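Is the Bristik two-arm folding kit worth it for a small laundry?

Posted by Lilla Lakatos in Workshop and Small Business

Hello everyone, and thank you in advance to anyone patient enough to read all of this. My brother and I run a wash-and-fold shop in Pikdale, and for the past year or so I have been daydreaming about having something that folds T-shirts while I do the ironing. I've been looking at the Bristik bench kit, the one with two arms on an aluminum rail. The seller quotes 4000 for the arms, rail and cameras, and then the folding software from Husar is a separate yearly plan at 624, which I only found out on the second phone call.

What I would love to know is how it copes with ordinary clothes straight out of a basket. The sales video shows one stiff white shirt on a white table and it looks like magic, but my customers bring me soft old cotton things that have been washed a hundred times. Can it find a hem? Does it need somebody beside it all day? And how much room does it want? My back room is narrow and I already bump my hip on the sorting table every morning. I'm handy enough with a screwdriver, but I have never written a line of code and would rather not start at my age!

If you own one, please tell me the bad with the good.

Kálmán Kelemen

Hello Lilla, I have had one of these since June, so let me try to be useful. I'll go through it in the order you're likely to meet the problems.

The grippers first. They are a pair of tapered dark fingers, and they take hold of cloth by pinching up a little ridge of it. With a towel this is easy. With soft cotton it's more of a fishing expedition, and the little camera at the wrist gets a very close view of a lot of wrinkles.

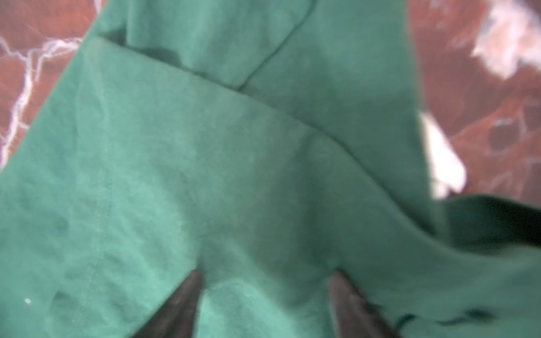 The trouble with soft fabric is that a fold in the middle of a shirt can look very much like an edge. The Husar software makes a guess, picks up, has a look, and puts the thing down again if it doesn't like what it sees. On mine that happens a good deal with dark colors, and hardly ever with light ones. Thick sweatshirts are fine too. Very thin blouses I gave up on in the first week, and I fold those by hand with the radio on — no hardship.

You asked about space. The arms stand side by side on the front rail, and the elbows stick out to the sides more than the brochure suggests. Each one also has a corrugated hose looping off the elbow, and you must leave room for that loop, or it will rub on whatever you have parked there. I moved my whole bench away from the wall on the second evening for exactly this. Measure with your own arms held out like a chicken and you'll have the right idea. I put walls on three sides of mine, with leaf-patterned wallpaper on them, and my wife says it is the nicest corner of the building.

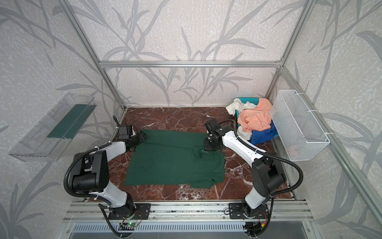
Give the clothes a fixed home as well. Mine sit in a laundry basket in the back right corner, always the same basket in the same corner, and I hung a wire mesh one on the right wall with zip ties for odds and ends. A clear tray went up on the left wall. You will come to your own arrangement, but once you have it, don't move it! I shifted the basket by a hand's width one afternoon to sweep and spent the evening setting the pickup spot again.

As for coding, I have done none. There is a setup screen with big buttons, and you show it the corners of your table. Here is my little routine for a T-shirt, in case it helps you judge the amount of fuss:

1. Switch on and wait for the green light on the small board by the left arm.

2. Lay the shirt down in the middle and pat it more or less flat. It doesn't need to be neat, and mine usually has a few ridges left in it when the arms come over. 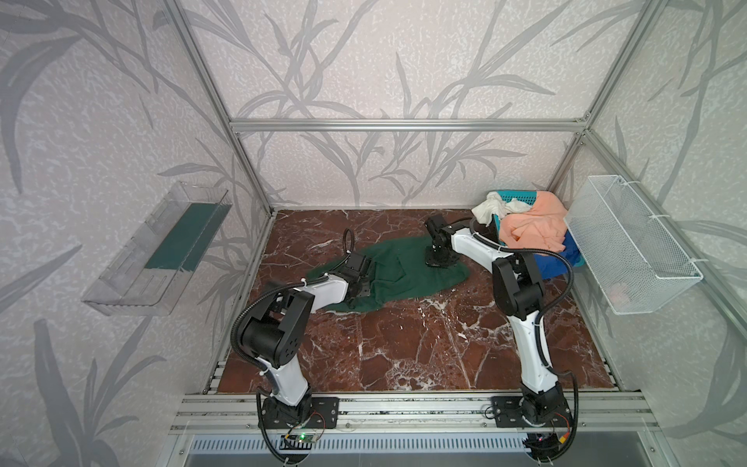 3. Press Stretch. The left gripper takes one end and the right gripper takes the other, and they pull it out between them. If the middle stays bunched, press it a second time.

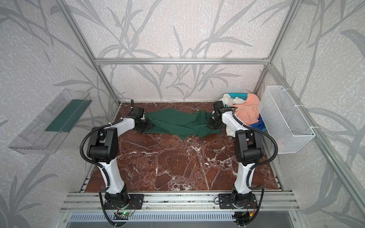

4. Press Fold and go do something else, but stay where you can hear it.

5. Take the folded shirt off yourself. There's a stacking option, but my stacks leaned.

Would I buy it again? Yes, for the pleasure of it and for the towels. For a shop with a queue at the counter I would want to think longer. I'm a patient man and it is slower than I am.

Gyula Bodnár

Too slow for a business. Look at the Pirau folding table, secondhand for 2000 if you wait. No cameras, no yearly plan. It only does shirts and you have to feed it by hand, but it keeps going.

Szabolcs Bozsik

I would add one thing to Kálmán's very kind answer, which is to ask about the service plan before you sign. Mine was 891 for two years, and I grumbled about it, and then a wrist cable needed replacing and they sent one with a printed sheet so clear that my teenage daughter fitted it while I held the flashlight. Ask whether the gripper fingers are covered too. On my contract they count as wearing parts and you pay for them.

Also, do ask for a trial with your own laundry. Take a bag of the softest, oldest, most washed-out shirts you can find and watch the whole bag go through, with a coffee and a chair. They let me do this at the showroom and they were good about it, even when the third shirt ended up on the floor.

Lilla Lakatos

Thank you all so much, this is far more than I hoped for. Kálmán, I did the chicken measurement and my left elbow hit the boiler cupboard, so the sorting table will have to go if I do this. I have asked Bristik for a trial and I'm already filling a bag. Gyula, do you know if the Pirau takes children's sizes?

Gyula Bodnár

Down to age six or so. Smaller than that it chews them.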